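Prirkevitz opens its family gift competition: tell us who looked after you

Ernport, 4 February 2021

Prirkevitz, the family gift shop and online store from Ernport, starts today a competition for everybody who wants to say thank you to a grandparent. Readers and customers are invited to write a short letter about a grandmother or a grandfather, and 16 families will receive a gift box at home.

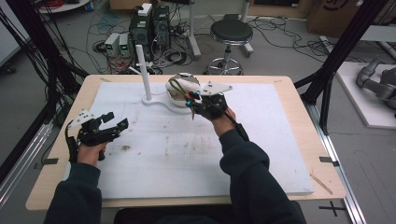
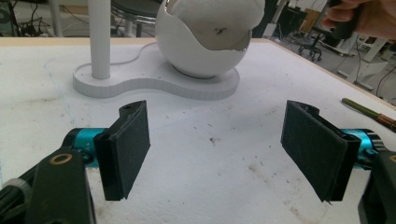 How to take part

Write a letter of one page at most and send it by e-mail or by post to the shop in Ernport. The letter can be funny or serious, and children may send a drawing together with it. Please put your name, your address and the first name of the grandparent. Only one letter for each family is accepted. The entry is free and it is not necessary to buy something.

What is in the box

Each box has a value of 74 pounds. It contains a wool blanket from Salinas, a tin of butter biscuits from the Bamell bakery, a set of 10 writing cards with envelopes, and a small album for family photographs. Families who do not eat butter or wheat can ask for tea in the place of the biscuits.

"In the last year many children saw their grandparents only through a window or on a telephone," said Albane Mallet, founder of Prirkevitz. "My own grandmother kept every card which I sent to her. I would like that people write again, even if the letter has mistakes - she never corrected mine."

The letters will be read by Albane Mallet and by Fraser Moncrieff, who manages the shop in Ernport. Mr Moncrieff read more than 5 letters aloud to the team when the idea was tried with the staff and their relatives. "I had to stop two times," he said. "We are not looking for the best writer. We want to know the person a little."

Dates and delivery

Letters are accepted until the last day of this month. The winning families will be informed by e-mail, and the boxes will be sent without cost. A selection of the letters will be published on the Prirkevitz website in July, only with the permission of the authors.

Contact for press: Fraser Moncrieff, Prirkevitz, Ernport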